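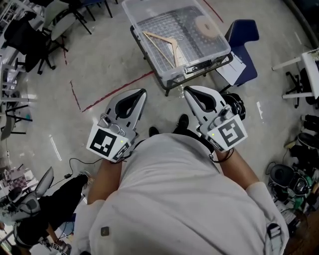

One visitor from Elness asked whether the recordings from the open day would be released as they were, failed attempts included. They are, and this README covers them.

Dullen Open Day Recordings

Contents
300 episodes of hand-held gripper demonstrations, made during the open day at the Dullen site in December. An operator carries one gripper in each hand. No robot arm was used during recording.

Sessions
19 sessions, split between 2 operators. Visitors chose the objects and the order of the tasks. Sessions started on the hour and ran until the group moved on, so lengths differ a lot. Session 7 has no audio.

Layout
episodes/ one folder per episode
calib/ marker and camera calibration, one file per session
labels.csv task name, session, outcome
Outcome is one of: done, dropped, abandoned.

Tracking
Gripper pose comes from the markers on the back of each unit. Frames where a marker was lost are kept and flagged with pose_ok = 0. Do not interpolate across gaps longer than 2 seconds.

Known problems
Left and right are swapped in the first session. Use the corrected calib file. Some 3,000 frames have duplicate timestamps. The Kurkolex loader drops them; the older Sima scripts do not.

Access
Request a download link from the Dullen front desk. Visitor voices have been removed from all audio tracks.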